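We got to Laltcombe a bit after the gates opened, with wet shoes and a bag of mandarins, and I'd already changed my mind twice about what to see first. The woollen mill opens its doors to the public one weekend a year, in August, when the river is high enough to turn the old wheel. I've wanted to go for ages. I knit badly and weave worse, but I love seeing how cloth gets made, and this is one of the few places left where you can follow it from greasy fleece to finished blanket without leaving the property.

Yvette Tremblay met our group in the yard. She runs the dye house and has a voice that carries over machinery, which came in handy later. There were 7 of us on the first tour, including a retired shearer who knew far more than he let on and a girl in gumboots who wanted to know where the sheep were. (Up the hill, behind the cypresses. She got there in the end.)

## The sorting floor

Fleece comes in by the bale and is thrown out onto slatted tables, so the dust and short bits fall through. I hadn't expected the smell to be so good — lanolin and hay and something a bit like warm bread. We were allowed to put our hands in. Kumaresan Chacko showed us how to pull a lock between two fingers beside your ear and listen for the snap. A clean ping means sound wool. A little crackle means the sheep had a rough patch partway through the year, and that fleece goes to felt or stuffing. I got it right three times out of four and was unreasonably proud.

He grades by eye and by hand and told us he still argues with the other sorters over the colour of the creams. The mill takes wool from around 200 farms, some of them sending only a bag or two, and every bag gets a paper tag that stays with it until the carding.

## Scouring, carding, spinning

The scouring room is hot, loud and slippery, and we only got to stand in the doorway. The carding shed made up for it! The big card is a Gál, older than anyone on the tour, with rollers covered in fine wire teeth that comb the wool into a web so thin you can read a sign through it. It comes off the last roller like fog and is gathered into soft ropes. I could have stayed there all morning. Yvette had to come back for me.

Spinning happens upstairs on a mule that rolls out across the floor and back again, out and back, with the yarn twisting on the way out and winding on the way in. You have to stand behind the yellow line. The floorboards have grooves where generations of spinners walked beside it, and the planks at the window end have been replaced with paler ones. Asuka Shimada, who looks after the mule now, let the girl in gumboots pull the cord that stops it.

## The dye house

Everything here is done in small pots first. Yvette keeps a wall of sample skeins, close to 400 by the look of the labels, each with a card giving the recipe and a note in pencil. Some of the notes are very blunt. "Mud." "Never again." "Good on grey fleece, awful on white." My favourite was a dull green called Stedivby, named after the farm where the lichen was collected, and there's a plain grey-blue next to it that I'd happily paint a whole house.

She dyed a skein for us in indigo. It came out of the pot a sort of pond green and went blue in the air while we stood there, patchy at first and then all over. Everyone made the same noise.

## Weaving and finishing

There are 3 looms going on open days. Two are power looms, and if you've never stood beside one, bring earplugs, or take the ones in the bucket at the door. The third is a hand loom run by Liliana Monti, who was halfway along a check blanket in cream and rust. She talked the whole time and never lost her place in the treadling. I asked how long a blanket takes and she said it depends on who comes in to chat.

Finishing was the part I knew least about. The cloth comes off the loom stiff and open, almost like hessian, and has to be washed and beaten until the threads close up. Then it's brushed with teasels — real ones, dried thistle heads set in a frame — to raise the nap. I felt a blanket before and after and would not have picked them as the same cloth.

The upstairs hall had tables from local clubs and small makers, and a tea urn. Tamunoemi Edet from Skustia had brought naturally coloured yarns in browns I'd never seen for sale, and I bought two skeins of the darkest. A little white robot arm was going at the far edge of a big blue cloth, its upper part a blur.

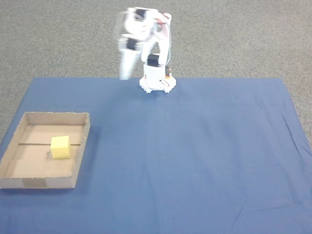 ## If you're going

- Park in the paddock by the bridge. The street fills early and the walk is flat.
- Book the first tour. The later ones are bigger and you won't hear much in the carding shed.
- Wear shoes you don't mind getting greasy.
- The seconds room is cash only. I came home with a blanket that has one wrong stripe near the hem, and I had to look hard to find it.
- The pumpkin scones go quickly. The cheese ones are better anyway.

The stairs to the spinning floor are steep and there's no lift, but the dye house, the looms and the seconds room are all at ground level. Dogs have to stay in the yard, where there's a tap and some shade.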